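3.2 The blocks and the board

I'll be upfront that I spent far too long choosing the blocks for this study. My first plan was to buy a bag of toys and get on with it, and Seija Rissanen (who shares my office and has heard all of this before) let me do that for a whole month. The bag had cows in it. People sorted the cows by cow, every single time, and I learned nothing about shape or color at all.

So the final set is small plastic blocks in plain geometric shapes. I wanted pieces that pull a person two ways at once. If you pick up a star, do you put it with the other star, or do you put it with the things that match its color? I wanted both answers to feel fine, and I wanted the blocks to be dull enough that no one would start building a castle. Two people built castles anyway.

The layout matters more than I expected too. In the pilot I handed the blocks over in neat rows, and Martti Keskinen pointed out that a row is already a kind of answer! Anyone who got the rows tended to keep them and just swap a piece or two. After that we went over to a scattered start, with the pieces well spread over the board and only a few allowed to touch. Figure 1 has a layout of this kind, with the two yellow blocks side by side, the green star off toward the lower left and the other star over on the right.

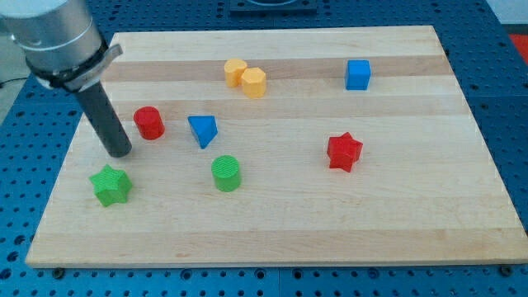 Figure 1. Eight blocks scattered on the striped maple board. Colors are red, green, blue and yellow; shapes include cylinders, stars and a cube.

3.3 How the sessions ran

We had 60 people in the main study, and each one did several rounds with a fresh scatter every time, which left us with 488 finished sorts after I threw out the ones where somebody's phone rang or a block went under the radiator. Everyone worked at their own speed. The only instruction was "put together the ones that go together," read off a card, and if they asked what I meant I read the card again (this felt rude and I apologized a lot).

A word on the board itself, as reviewers of the pilot asked about it. It's an ordinary wooden cutting board with light and slightly darker strips, and I liked it from the start for being warm and a bit homey. I did worry about the strips. They run straight across, and a person who is looking for an excuse to line things up could easily follow them. Hilkka Kemppainen went through the final positions and marked every sort where blocks had been lined up along a strip. There were some 100 of these, more than I'd hoped, and I've kept them in the main analysis but also report the results without them in Section 4.

Vilho Savolainen and Saimi Suominen coded the sorts separately, each working from a top-down sketch. A sort was called "color" or "shape" if every group in it could be explained that way, and "mixed" otherwise. Mixed turned out to be a big, baggy category and I'm still not happy with it. Plenty of people started with one idea and drifted into the other halfway through, and a few made a group they called "the pointy ones," with the stars and the triangular block in it, and were very pleased with themselves. I was pleased too. We coded pointy as shape, after a long argument, and the coding notes say which sorts that decision touches.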